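Household chore robots
From the Bodwood Home Machines Wiki, an open reference on domestic and light industrial automation

A household chore robot is a machine meant to do the jobs you'd otherwise do yourself: making the bed, folding the washing, wiping the bench, loading the dishwasher. The term usually leaves out single-purpose appliances, although plenty of people (me included, on a generous day) would count a robot vacuum. This entry looks at whether the wider sort can do the work yet. I've been looking after the page for a while now, and the short version is that they can do bits of it, slowly, in rooms they know.

Background

Shop floors got there first, and they got there by cheating a little. Parts turn up in the same spot, facing the same way, and the arm repeats itself all shift. At the Drernivier hinge plant, where Kamil Ševčík used to run the packing line, one arm filled cartons of 100 hinges and hardly ever fumbled one. Ask that same arm to pack whatever's lying on my kitchen bench and you'd be sweeping up for a week!

Homes don't have fixtures. They have kids, pets, chargers, half a sandwich, and a doona that's never in the same shape twice. Most of the trouble described below comes back to that.

Floors

Floor cleaning is the success story. A vacuum robot doesn't need to pick anything up, it can bump into a chair leg without much drama, and if it misses a corner it can have another go tomorrow. Stairs remain a problem for nearly all of them, and so do socks.

Laundry and bedding

Cloth is where I get excited, because it's so much harder than it looks. A mug has one shape. A towel has as many as you care to give it, and half of it is usually hidden under the other half. Before a machine can fold the thing it has to find an edge or a corner, get hold of a single layer and lift without dragging the rest along.

Ans Hoekstra kept a folding log for the Lorkadis trial, which ran on hand towels only. Out of 600 attempts, 419 ended in a fold she would have put in her own cupboard. The rest were lumps, or folds with a tail hanging out, or towels on the floor. The average time was 126 seconds. I can do a hand towel in a few seconds while watching the footy, but then I've had decades of practice and two hands with proper fingertips.

Fitted sheets weren't part of that trial -- I don't blame them. Making a bed also brings in reach: the far side is often against a wall, and a base that can't roll underneath has to lean across the mattress or work from one end. Smoothing out ripples sounds easy enough, but pulling one crease flat tends to start another somewhere else.

Kitchens

Loading a dishwasher has been shown many times, mostly with dry plates and plenty of space between them. Wet glass, cutlery in a heap and other people's stacking habits are much less settled. Cooking robots exist too, but the ones I'd call reliable want their ingredients measured into tubs beforehand, so somebody still has to do the chopping.

How the machines are taught

Older systems were programmed move by move. Newer ones mostly learn from people. An operator can steer the robot directly, or do the job by hand with a gripper tool that has a camera on it, so the recording shows roughly what a robot's own hand would see. Shuk-fan Wan and Pao-chu Fung's notes on the Tsao method (the talk page has the long argument about it) favour the hand-held sort, mainly for speed of collection. Chih-ming Tam has argued there that a person's wrist gets into positions many robot arms can't copy. I reckon they're both right, and I've left the two views in.

Hand-held grippers around bedding and cloth: 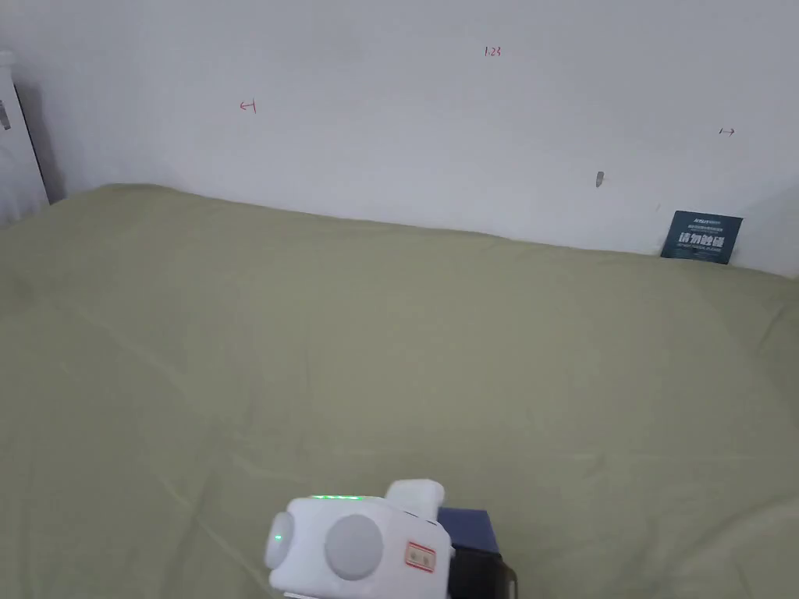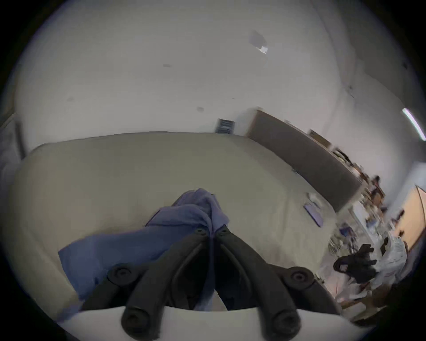

Can I buy a robot that will do all my washing and make the bed?

Not yet. You can buy machines that wash and dry without any help, but sorting, folding and bed-making by a general-purpose robot are still slow and unreliable enough that you'd want to be home to rescue the sheets.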